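Suturing Practice Group – Minutes of the Meeting of 2022-09-29
Skills Room, Urholm

Present: Ayten Gezer (chair), Kanako Kudo, Yae Sugiyama, Rekha Hegde (minutes)
Apologies: Aoi Kudo

1. Welcome. Ayten thanked everyone for coming straight from a long day, and thanked Yae in particular for the plum cake, which did not survive item 2. The March minutes were approved with two small spelling fixes.

2. Supplies. Kanako has the quote from Stetum for practice pads, 169 for the box, and we agreed happily to go ahead. Yae will ask whether the box can come before the new group of 23 starts.

3. Practice on the pads.
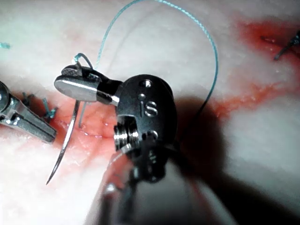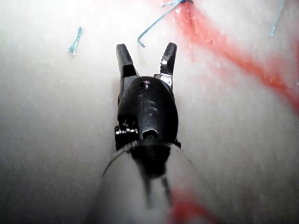
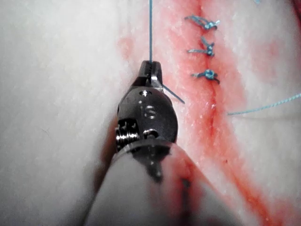

Thread handling took up most of our talk, and it was a good, friendly talk – everyone had a habit to confess. Rekha feels that beginners leave their tails too long and then lose track of them. Kanako pointed to the short blue tail beside the jaws, ending just short of the red cut, and said she would be glad to see everyone's looking like that. Ayten will add a line on tails to the handout.

4. Next meeting. Yae will book the room and Aoi will be asked to bring the spare thread.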